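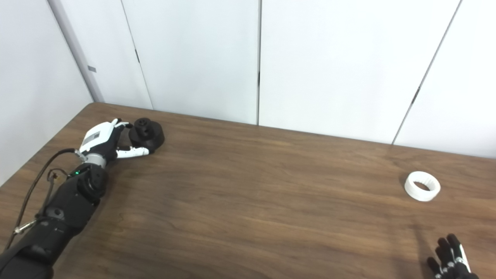
The New Colleagues at Bench Two

In a gear workshop in Ornanmont, a two-handed robot is learning the slowest job in the building. The people who did that job before are learning something too.

The first thing a visitor hears at Baptiste is the washing machine for parts, which runs all day and shakes the floor a little. The second thing is the radio. It was always a matter of debate, this radio, and for many years the assembly women at the long bench had the right to choose the station in the morning and the men from the turning shop in the afternoon. Now there is a smaller debate, whether it should play near the robot cell, where there is mostly one person and she prefers quiet.

Baptiste makes small gear units for blinds, pumps and hospital beds. It is a family firm that stopped being a family some time ago, but kept the name and the yellow gate. Some 1350 units leave the building in a normal week. Most steps are done by machines that have been there since before the present staff. What remained for human hands was the fitting: to take the hub, to take the ring with the inner teeth, to bring the two together, turn slightly, feel when the teeth find each other, and press.

"You do not look at it," one of the fitters told me. She has done this work for half of her life. "If you look, you are too slow. The fingers know already."

It is this sentence that makes the job so hard to automate. A classical industrial arm would want the hub always in the same spot, turned the same way, and Baptiste changes its products too often to build a special holder for each one. So in August the firm took another road. It installed a robot with two arms and two hands with fingers, supplied by a company from Bedton under the name Skuria, and gave it a table with white walls behind it and almost nothing on top.

I spent two days beside this table. The work is less dramatic than I expected. A hand goes to a part, the fingers close, and sometimes they close well. Sometimes the part slides away for a few centimeters and the hand must begin again. A person with a tablet stands beside and writes down which it was. When I arrived they were on the black hub, which has a wide body and a narrower top, and which is unpleasant to hold if you come from the wrong side. The ring, they said, is easier to lift but more difficult to place.

The person with the tablet was a fitter until this summer. She was not chosen for her knowledge of computers. The production manager asked at the long bench who would like to try, and there was a silence which both of them remember as very long. Then she put up her hand, mainly because her wrist was hurting and the doctor had already spoken with her about it twice.

"I thought I would press a green button," she says. "But they ask me things all the time. Why do you hold it with these two fingers? Why do you turn it to the left first? I never had to say it in words before."

She now earns a little more than at the bench. Her wrist is better. She misses the talking, and at eleven she still walks over to drink her coffee with the others, although her break is officially at half past ten.

At the long bench the opinions are mixed. Nobody lost a position this year, and the management has promised in writing that no one will be dismissed because of the cell before the end of next year. Some find this a fair promise. Others have noticed that it has an end. Two fitters who retired in autumn were not replaced, and a young man on a temporary contract told me that he reads this as an answer to a question he did not yet ask.

The production manager does not hide from the subject. He says that he has been searching for fitters for three years and that hardly anybody under forty applies. "I cannot find people for this bench," he said, "and I cannot promise them that this bench will be here. Both things are true and I have to say both."

He is also careful with the results. In the best week until now, the cell completed 737 assemblies that passed inspection, all of one single type. A good fitter does that in much less time, and between five types, while discussing her daughter's wedding. The robot, however, can continue into the evening, and the plan is to give it the simple long series and leave the short, changing orders with the people.

This plan has a consequence which was perhaps not foreseen. The long series were the restful part of the job. In those hours the fitters could talk, let the hands go on alone, and recover from the difficult orders. If the robot takes them, only the difficult orders remain. The works council has asked for a third short break in the day, and also for a rotation, so that everybody who wants it can spend some weeks at the cell. The break is still under discussion. The rotation has been agreed and begins after the winter holidays, with four names on the list.

The fitter with half a life at the bench is not one of them. She went to watch the robot once, during lunch, and stayed longer than she had planned. What did she think? She considered this for a while — she is a polite person.

"It holds the part like my grandson holds a spoon," she said. "But he also eats by himself now."

Then the washing machine finished its program, somebody turned the radio up, and she went back to her place, where a box of rings was waiting for the afternoon order.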